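Pet firm's 'tidy toys' promise leaves questions in the bin

By Kanini Rweyemamu

A pet supplies firm wants dog owners to believe that the secret of a happier home is a plastic bin and a daily routine. Trasness, which sells toys and bedding by post, will launch its Sisay toy rotation plan in September at £17 a month, and says it will "end toy clutter for good".

That is a large claim for a service which, once you get past the leaflet, consists of sending people more toys.

Subscribers get one storage bin with their first parcel and two new toys every month after that. They are asked to leave a couple of toys out during the day, put them away in the evening and swap them for different ones at the end of the week. Dogs, the firm says, lose interest in things that are always lying about, and a toy that has been out of sight for a few days feels new again.

Plenty of owners do something like this already with a cardboard box and the cupboard under the stairs. It costs them nothing.

Trasness says its case rests on a home trial involving 396 households in and near Kolter, which ran for six weeks in the spring. According to its summary, 80 per cent of those taking part said their living room was "tidier or much tidier" by the end. The summary is two pages long. It does not say how many households dropped out, whether anyone was asked the same question before the trial started, or how a group given a free bin compared with a group given nothing at all.

Asked for the full results, the firm said they were being prepared and might be published later in the year. It did confirm that everyone in the trial was given their toys free and was entered in a draw for a year's supply of dog food.
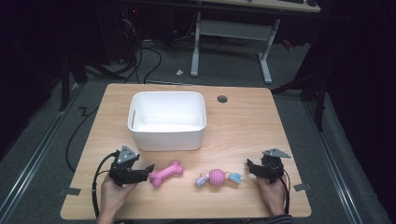 A bone-shaped toy and a candy-shaped plush, with a white storage bin behind them.

Sosina Araya, who runs the plan for Trasness, rejects the idea that it is simply a toy subscription under another name. "People tell us they have a heap of toys in the corner and the dog only ever plays with one," she said. "We are asking them to have less out at any one time. The bin is the important bit."

She was less clear about what should happen once the bin is full. At two toys a month it will take in 24 in the first year, on top of whatever the dog already owns. The leaflet suggests passing on "retired favourites" to a local rescue centre. Pristov Kennels, the nearest one to the firm's warehouse, does not take used soft toys and has not done so for years. A worker there said they go straight in the rubbish, because they can't be cleaned well enough to share between dogs.

"We would take the bins, though," she added. "We are always short of bins."

Ms Araya said the wording would be looked at before the launch.

There is also the matter of wear. Soft toys do not last long with some dogs, and owners of the more determined chewers may find that clutter is not their main problem. Trasness will replace one damaged toy a year. After that, customers pay.

A few of those who took part in the trial were happy to talk about it. One, who has two spaniels and a small front room, said she had kept up the evening tidy for the first fortnight and still did it "when people are coming round". Another said his terrier had learned to tip the bin over, and that he had since moved it to the top of the fridge. Both said they liked the toys. Neither has signed up to pay for more.

The firm is not short of interest all the same. It says 1,405 people have put their names down for the plan, although joining the list is free and commits them to nothing. Those on it will get their first month at half price, after which the minimum term is a year - a detail found on the back of the leaflet, below the washing instructions.

The bin can also be bought on its own for £8, without any toys. Trasness says it has no plans to advertise that option.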